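About Drerkero

Drerkero is an enamel repair and recoating shop in Birnemholm. We work on household and commercial cookware, sink basins, stove parts and small signs. The company was started by Emmett Villanueva in a rented bay behind the Rosenthal feed mill and moved to its present building on Nundach Road two years later.

Most of what we do is porcelain enamel on steel or cast iron. A piece is stripped, degreased and checked for cracks, then given a ground coat and fired. Color coats follow, each with its own firing. We run two electric kilns. The larger one takes parts up to 7 feet long and is used mainly for basins and oven liners. Typical wall thickness on the pots we accept is no less than that of a standard stockpot – thinner steel warps at firing temperature and we send it back uncoated.

Everett Begay joined as kiln operator and now manages production. He keeps the glaze records, which hold 700 color formulas, most of them matched to older kitchenware. Each formula has a card, a fired test tile and a note on the ground coat it was used with. Customers who want a match should send the whole piece or a chip at least the size of a dime. Photographs are not accepted for color matching.

In our last full year we completed 2266 pieces. Normal turnaround is about five weeks, longer from August on, when restaurant work comes in. We do not repair nonstick coatings, aluminum or anything with a bonded plastic handle that cannot be removed.

The front counter opens at 8:00 a.m. and closes at 4:30 p.m. Large items should be brought to the side door – ring the bell and wait for someone with a cart.

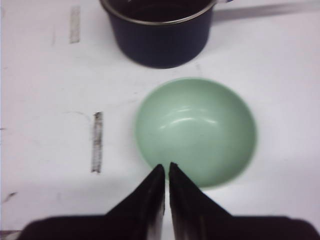

Quotes are free and stay valid for 60 days. Return shipping is billed at cost when the work is finished.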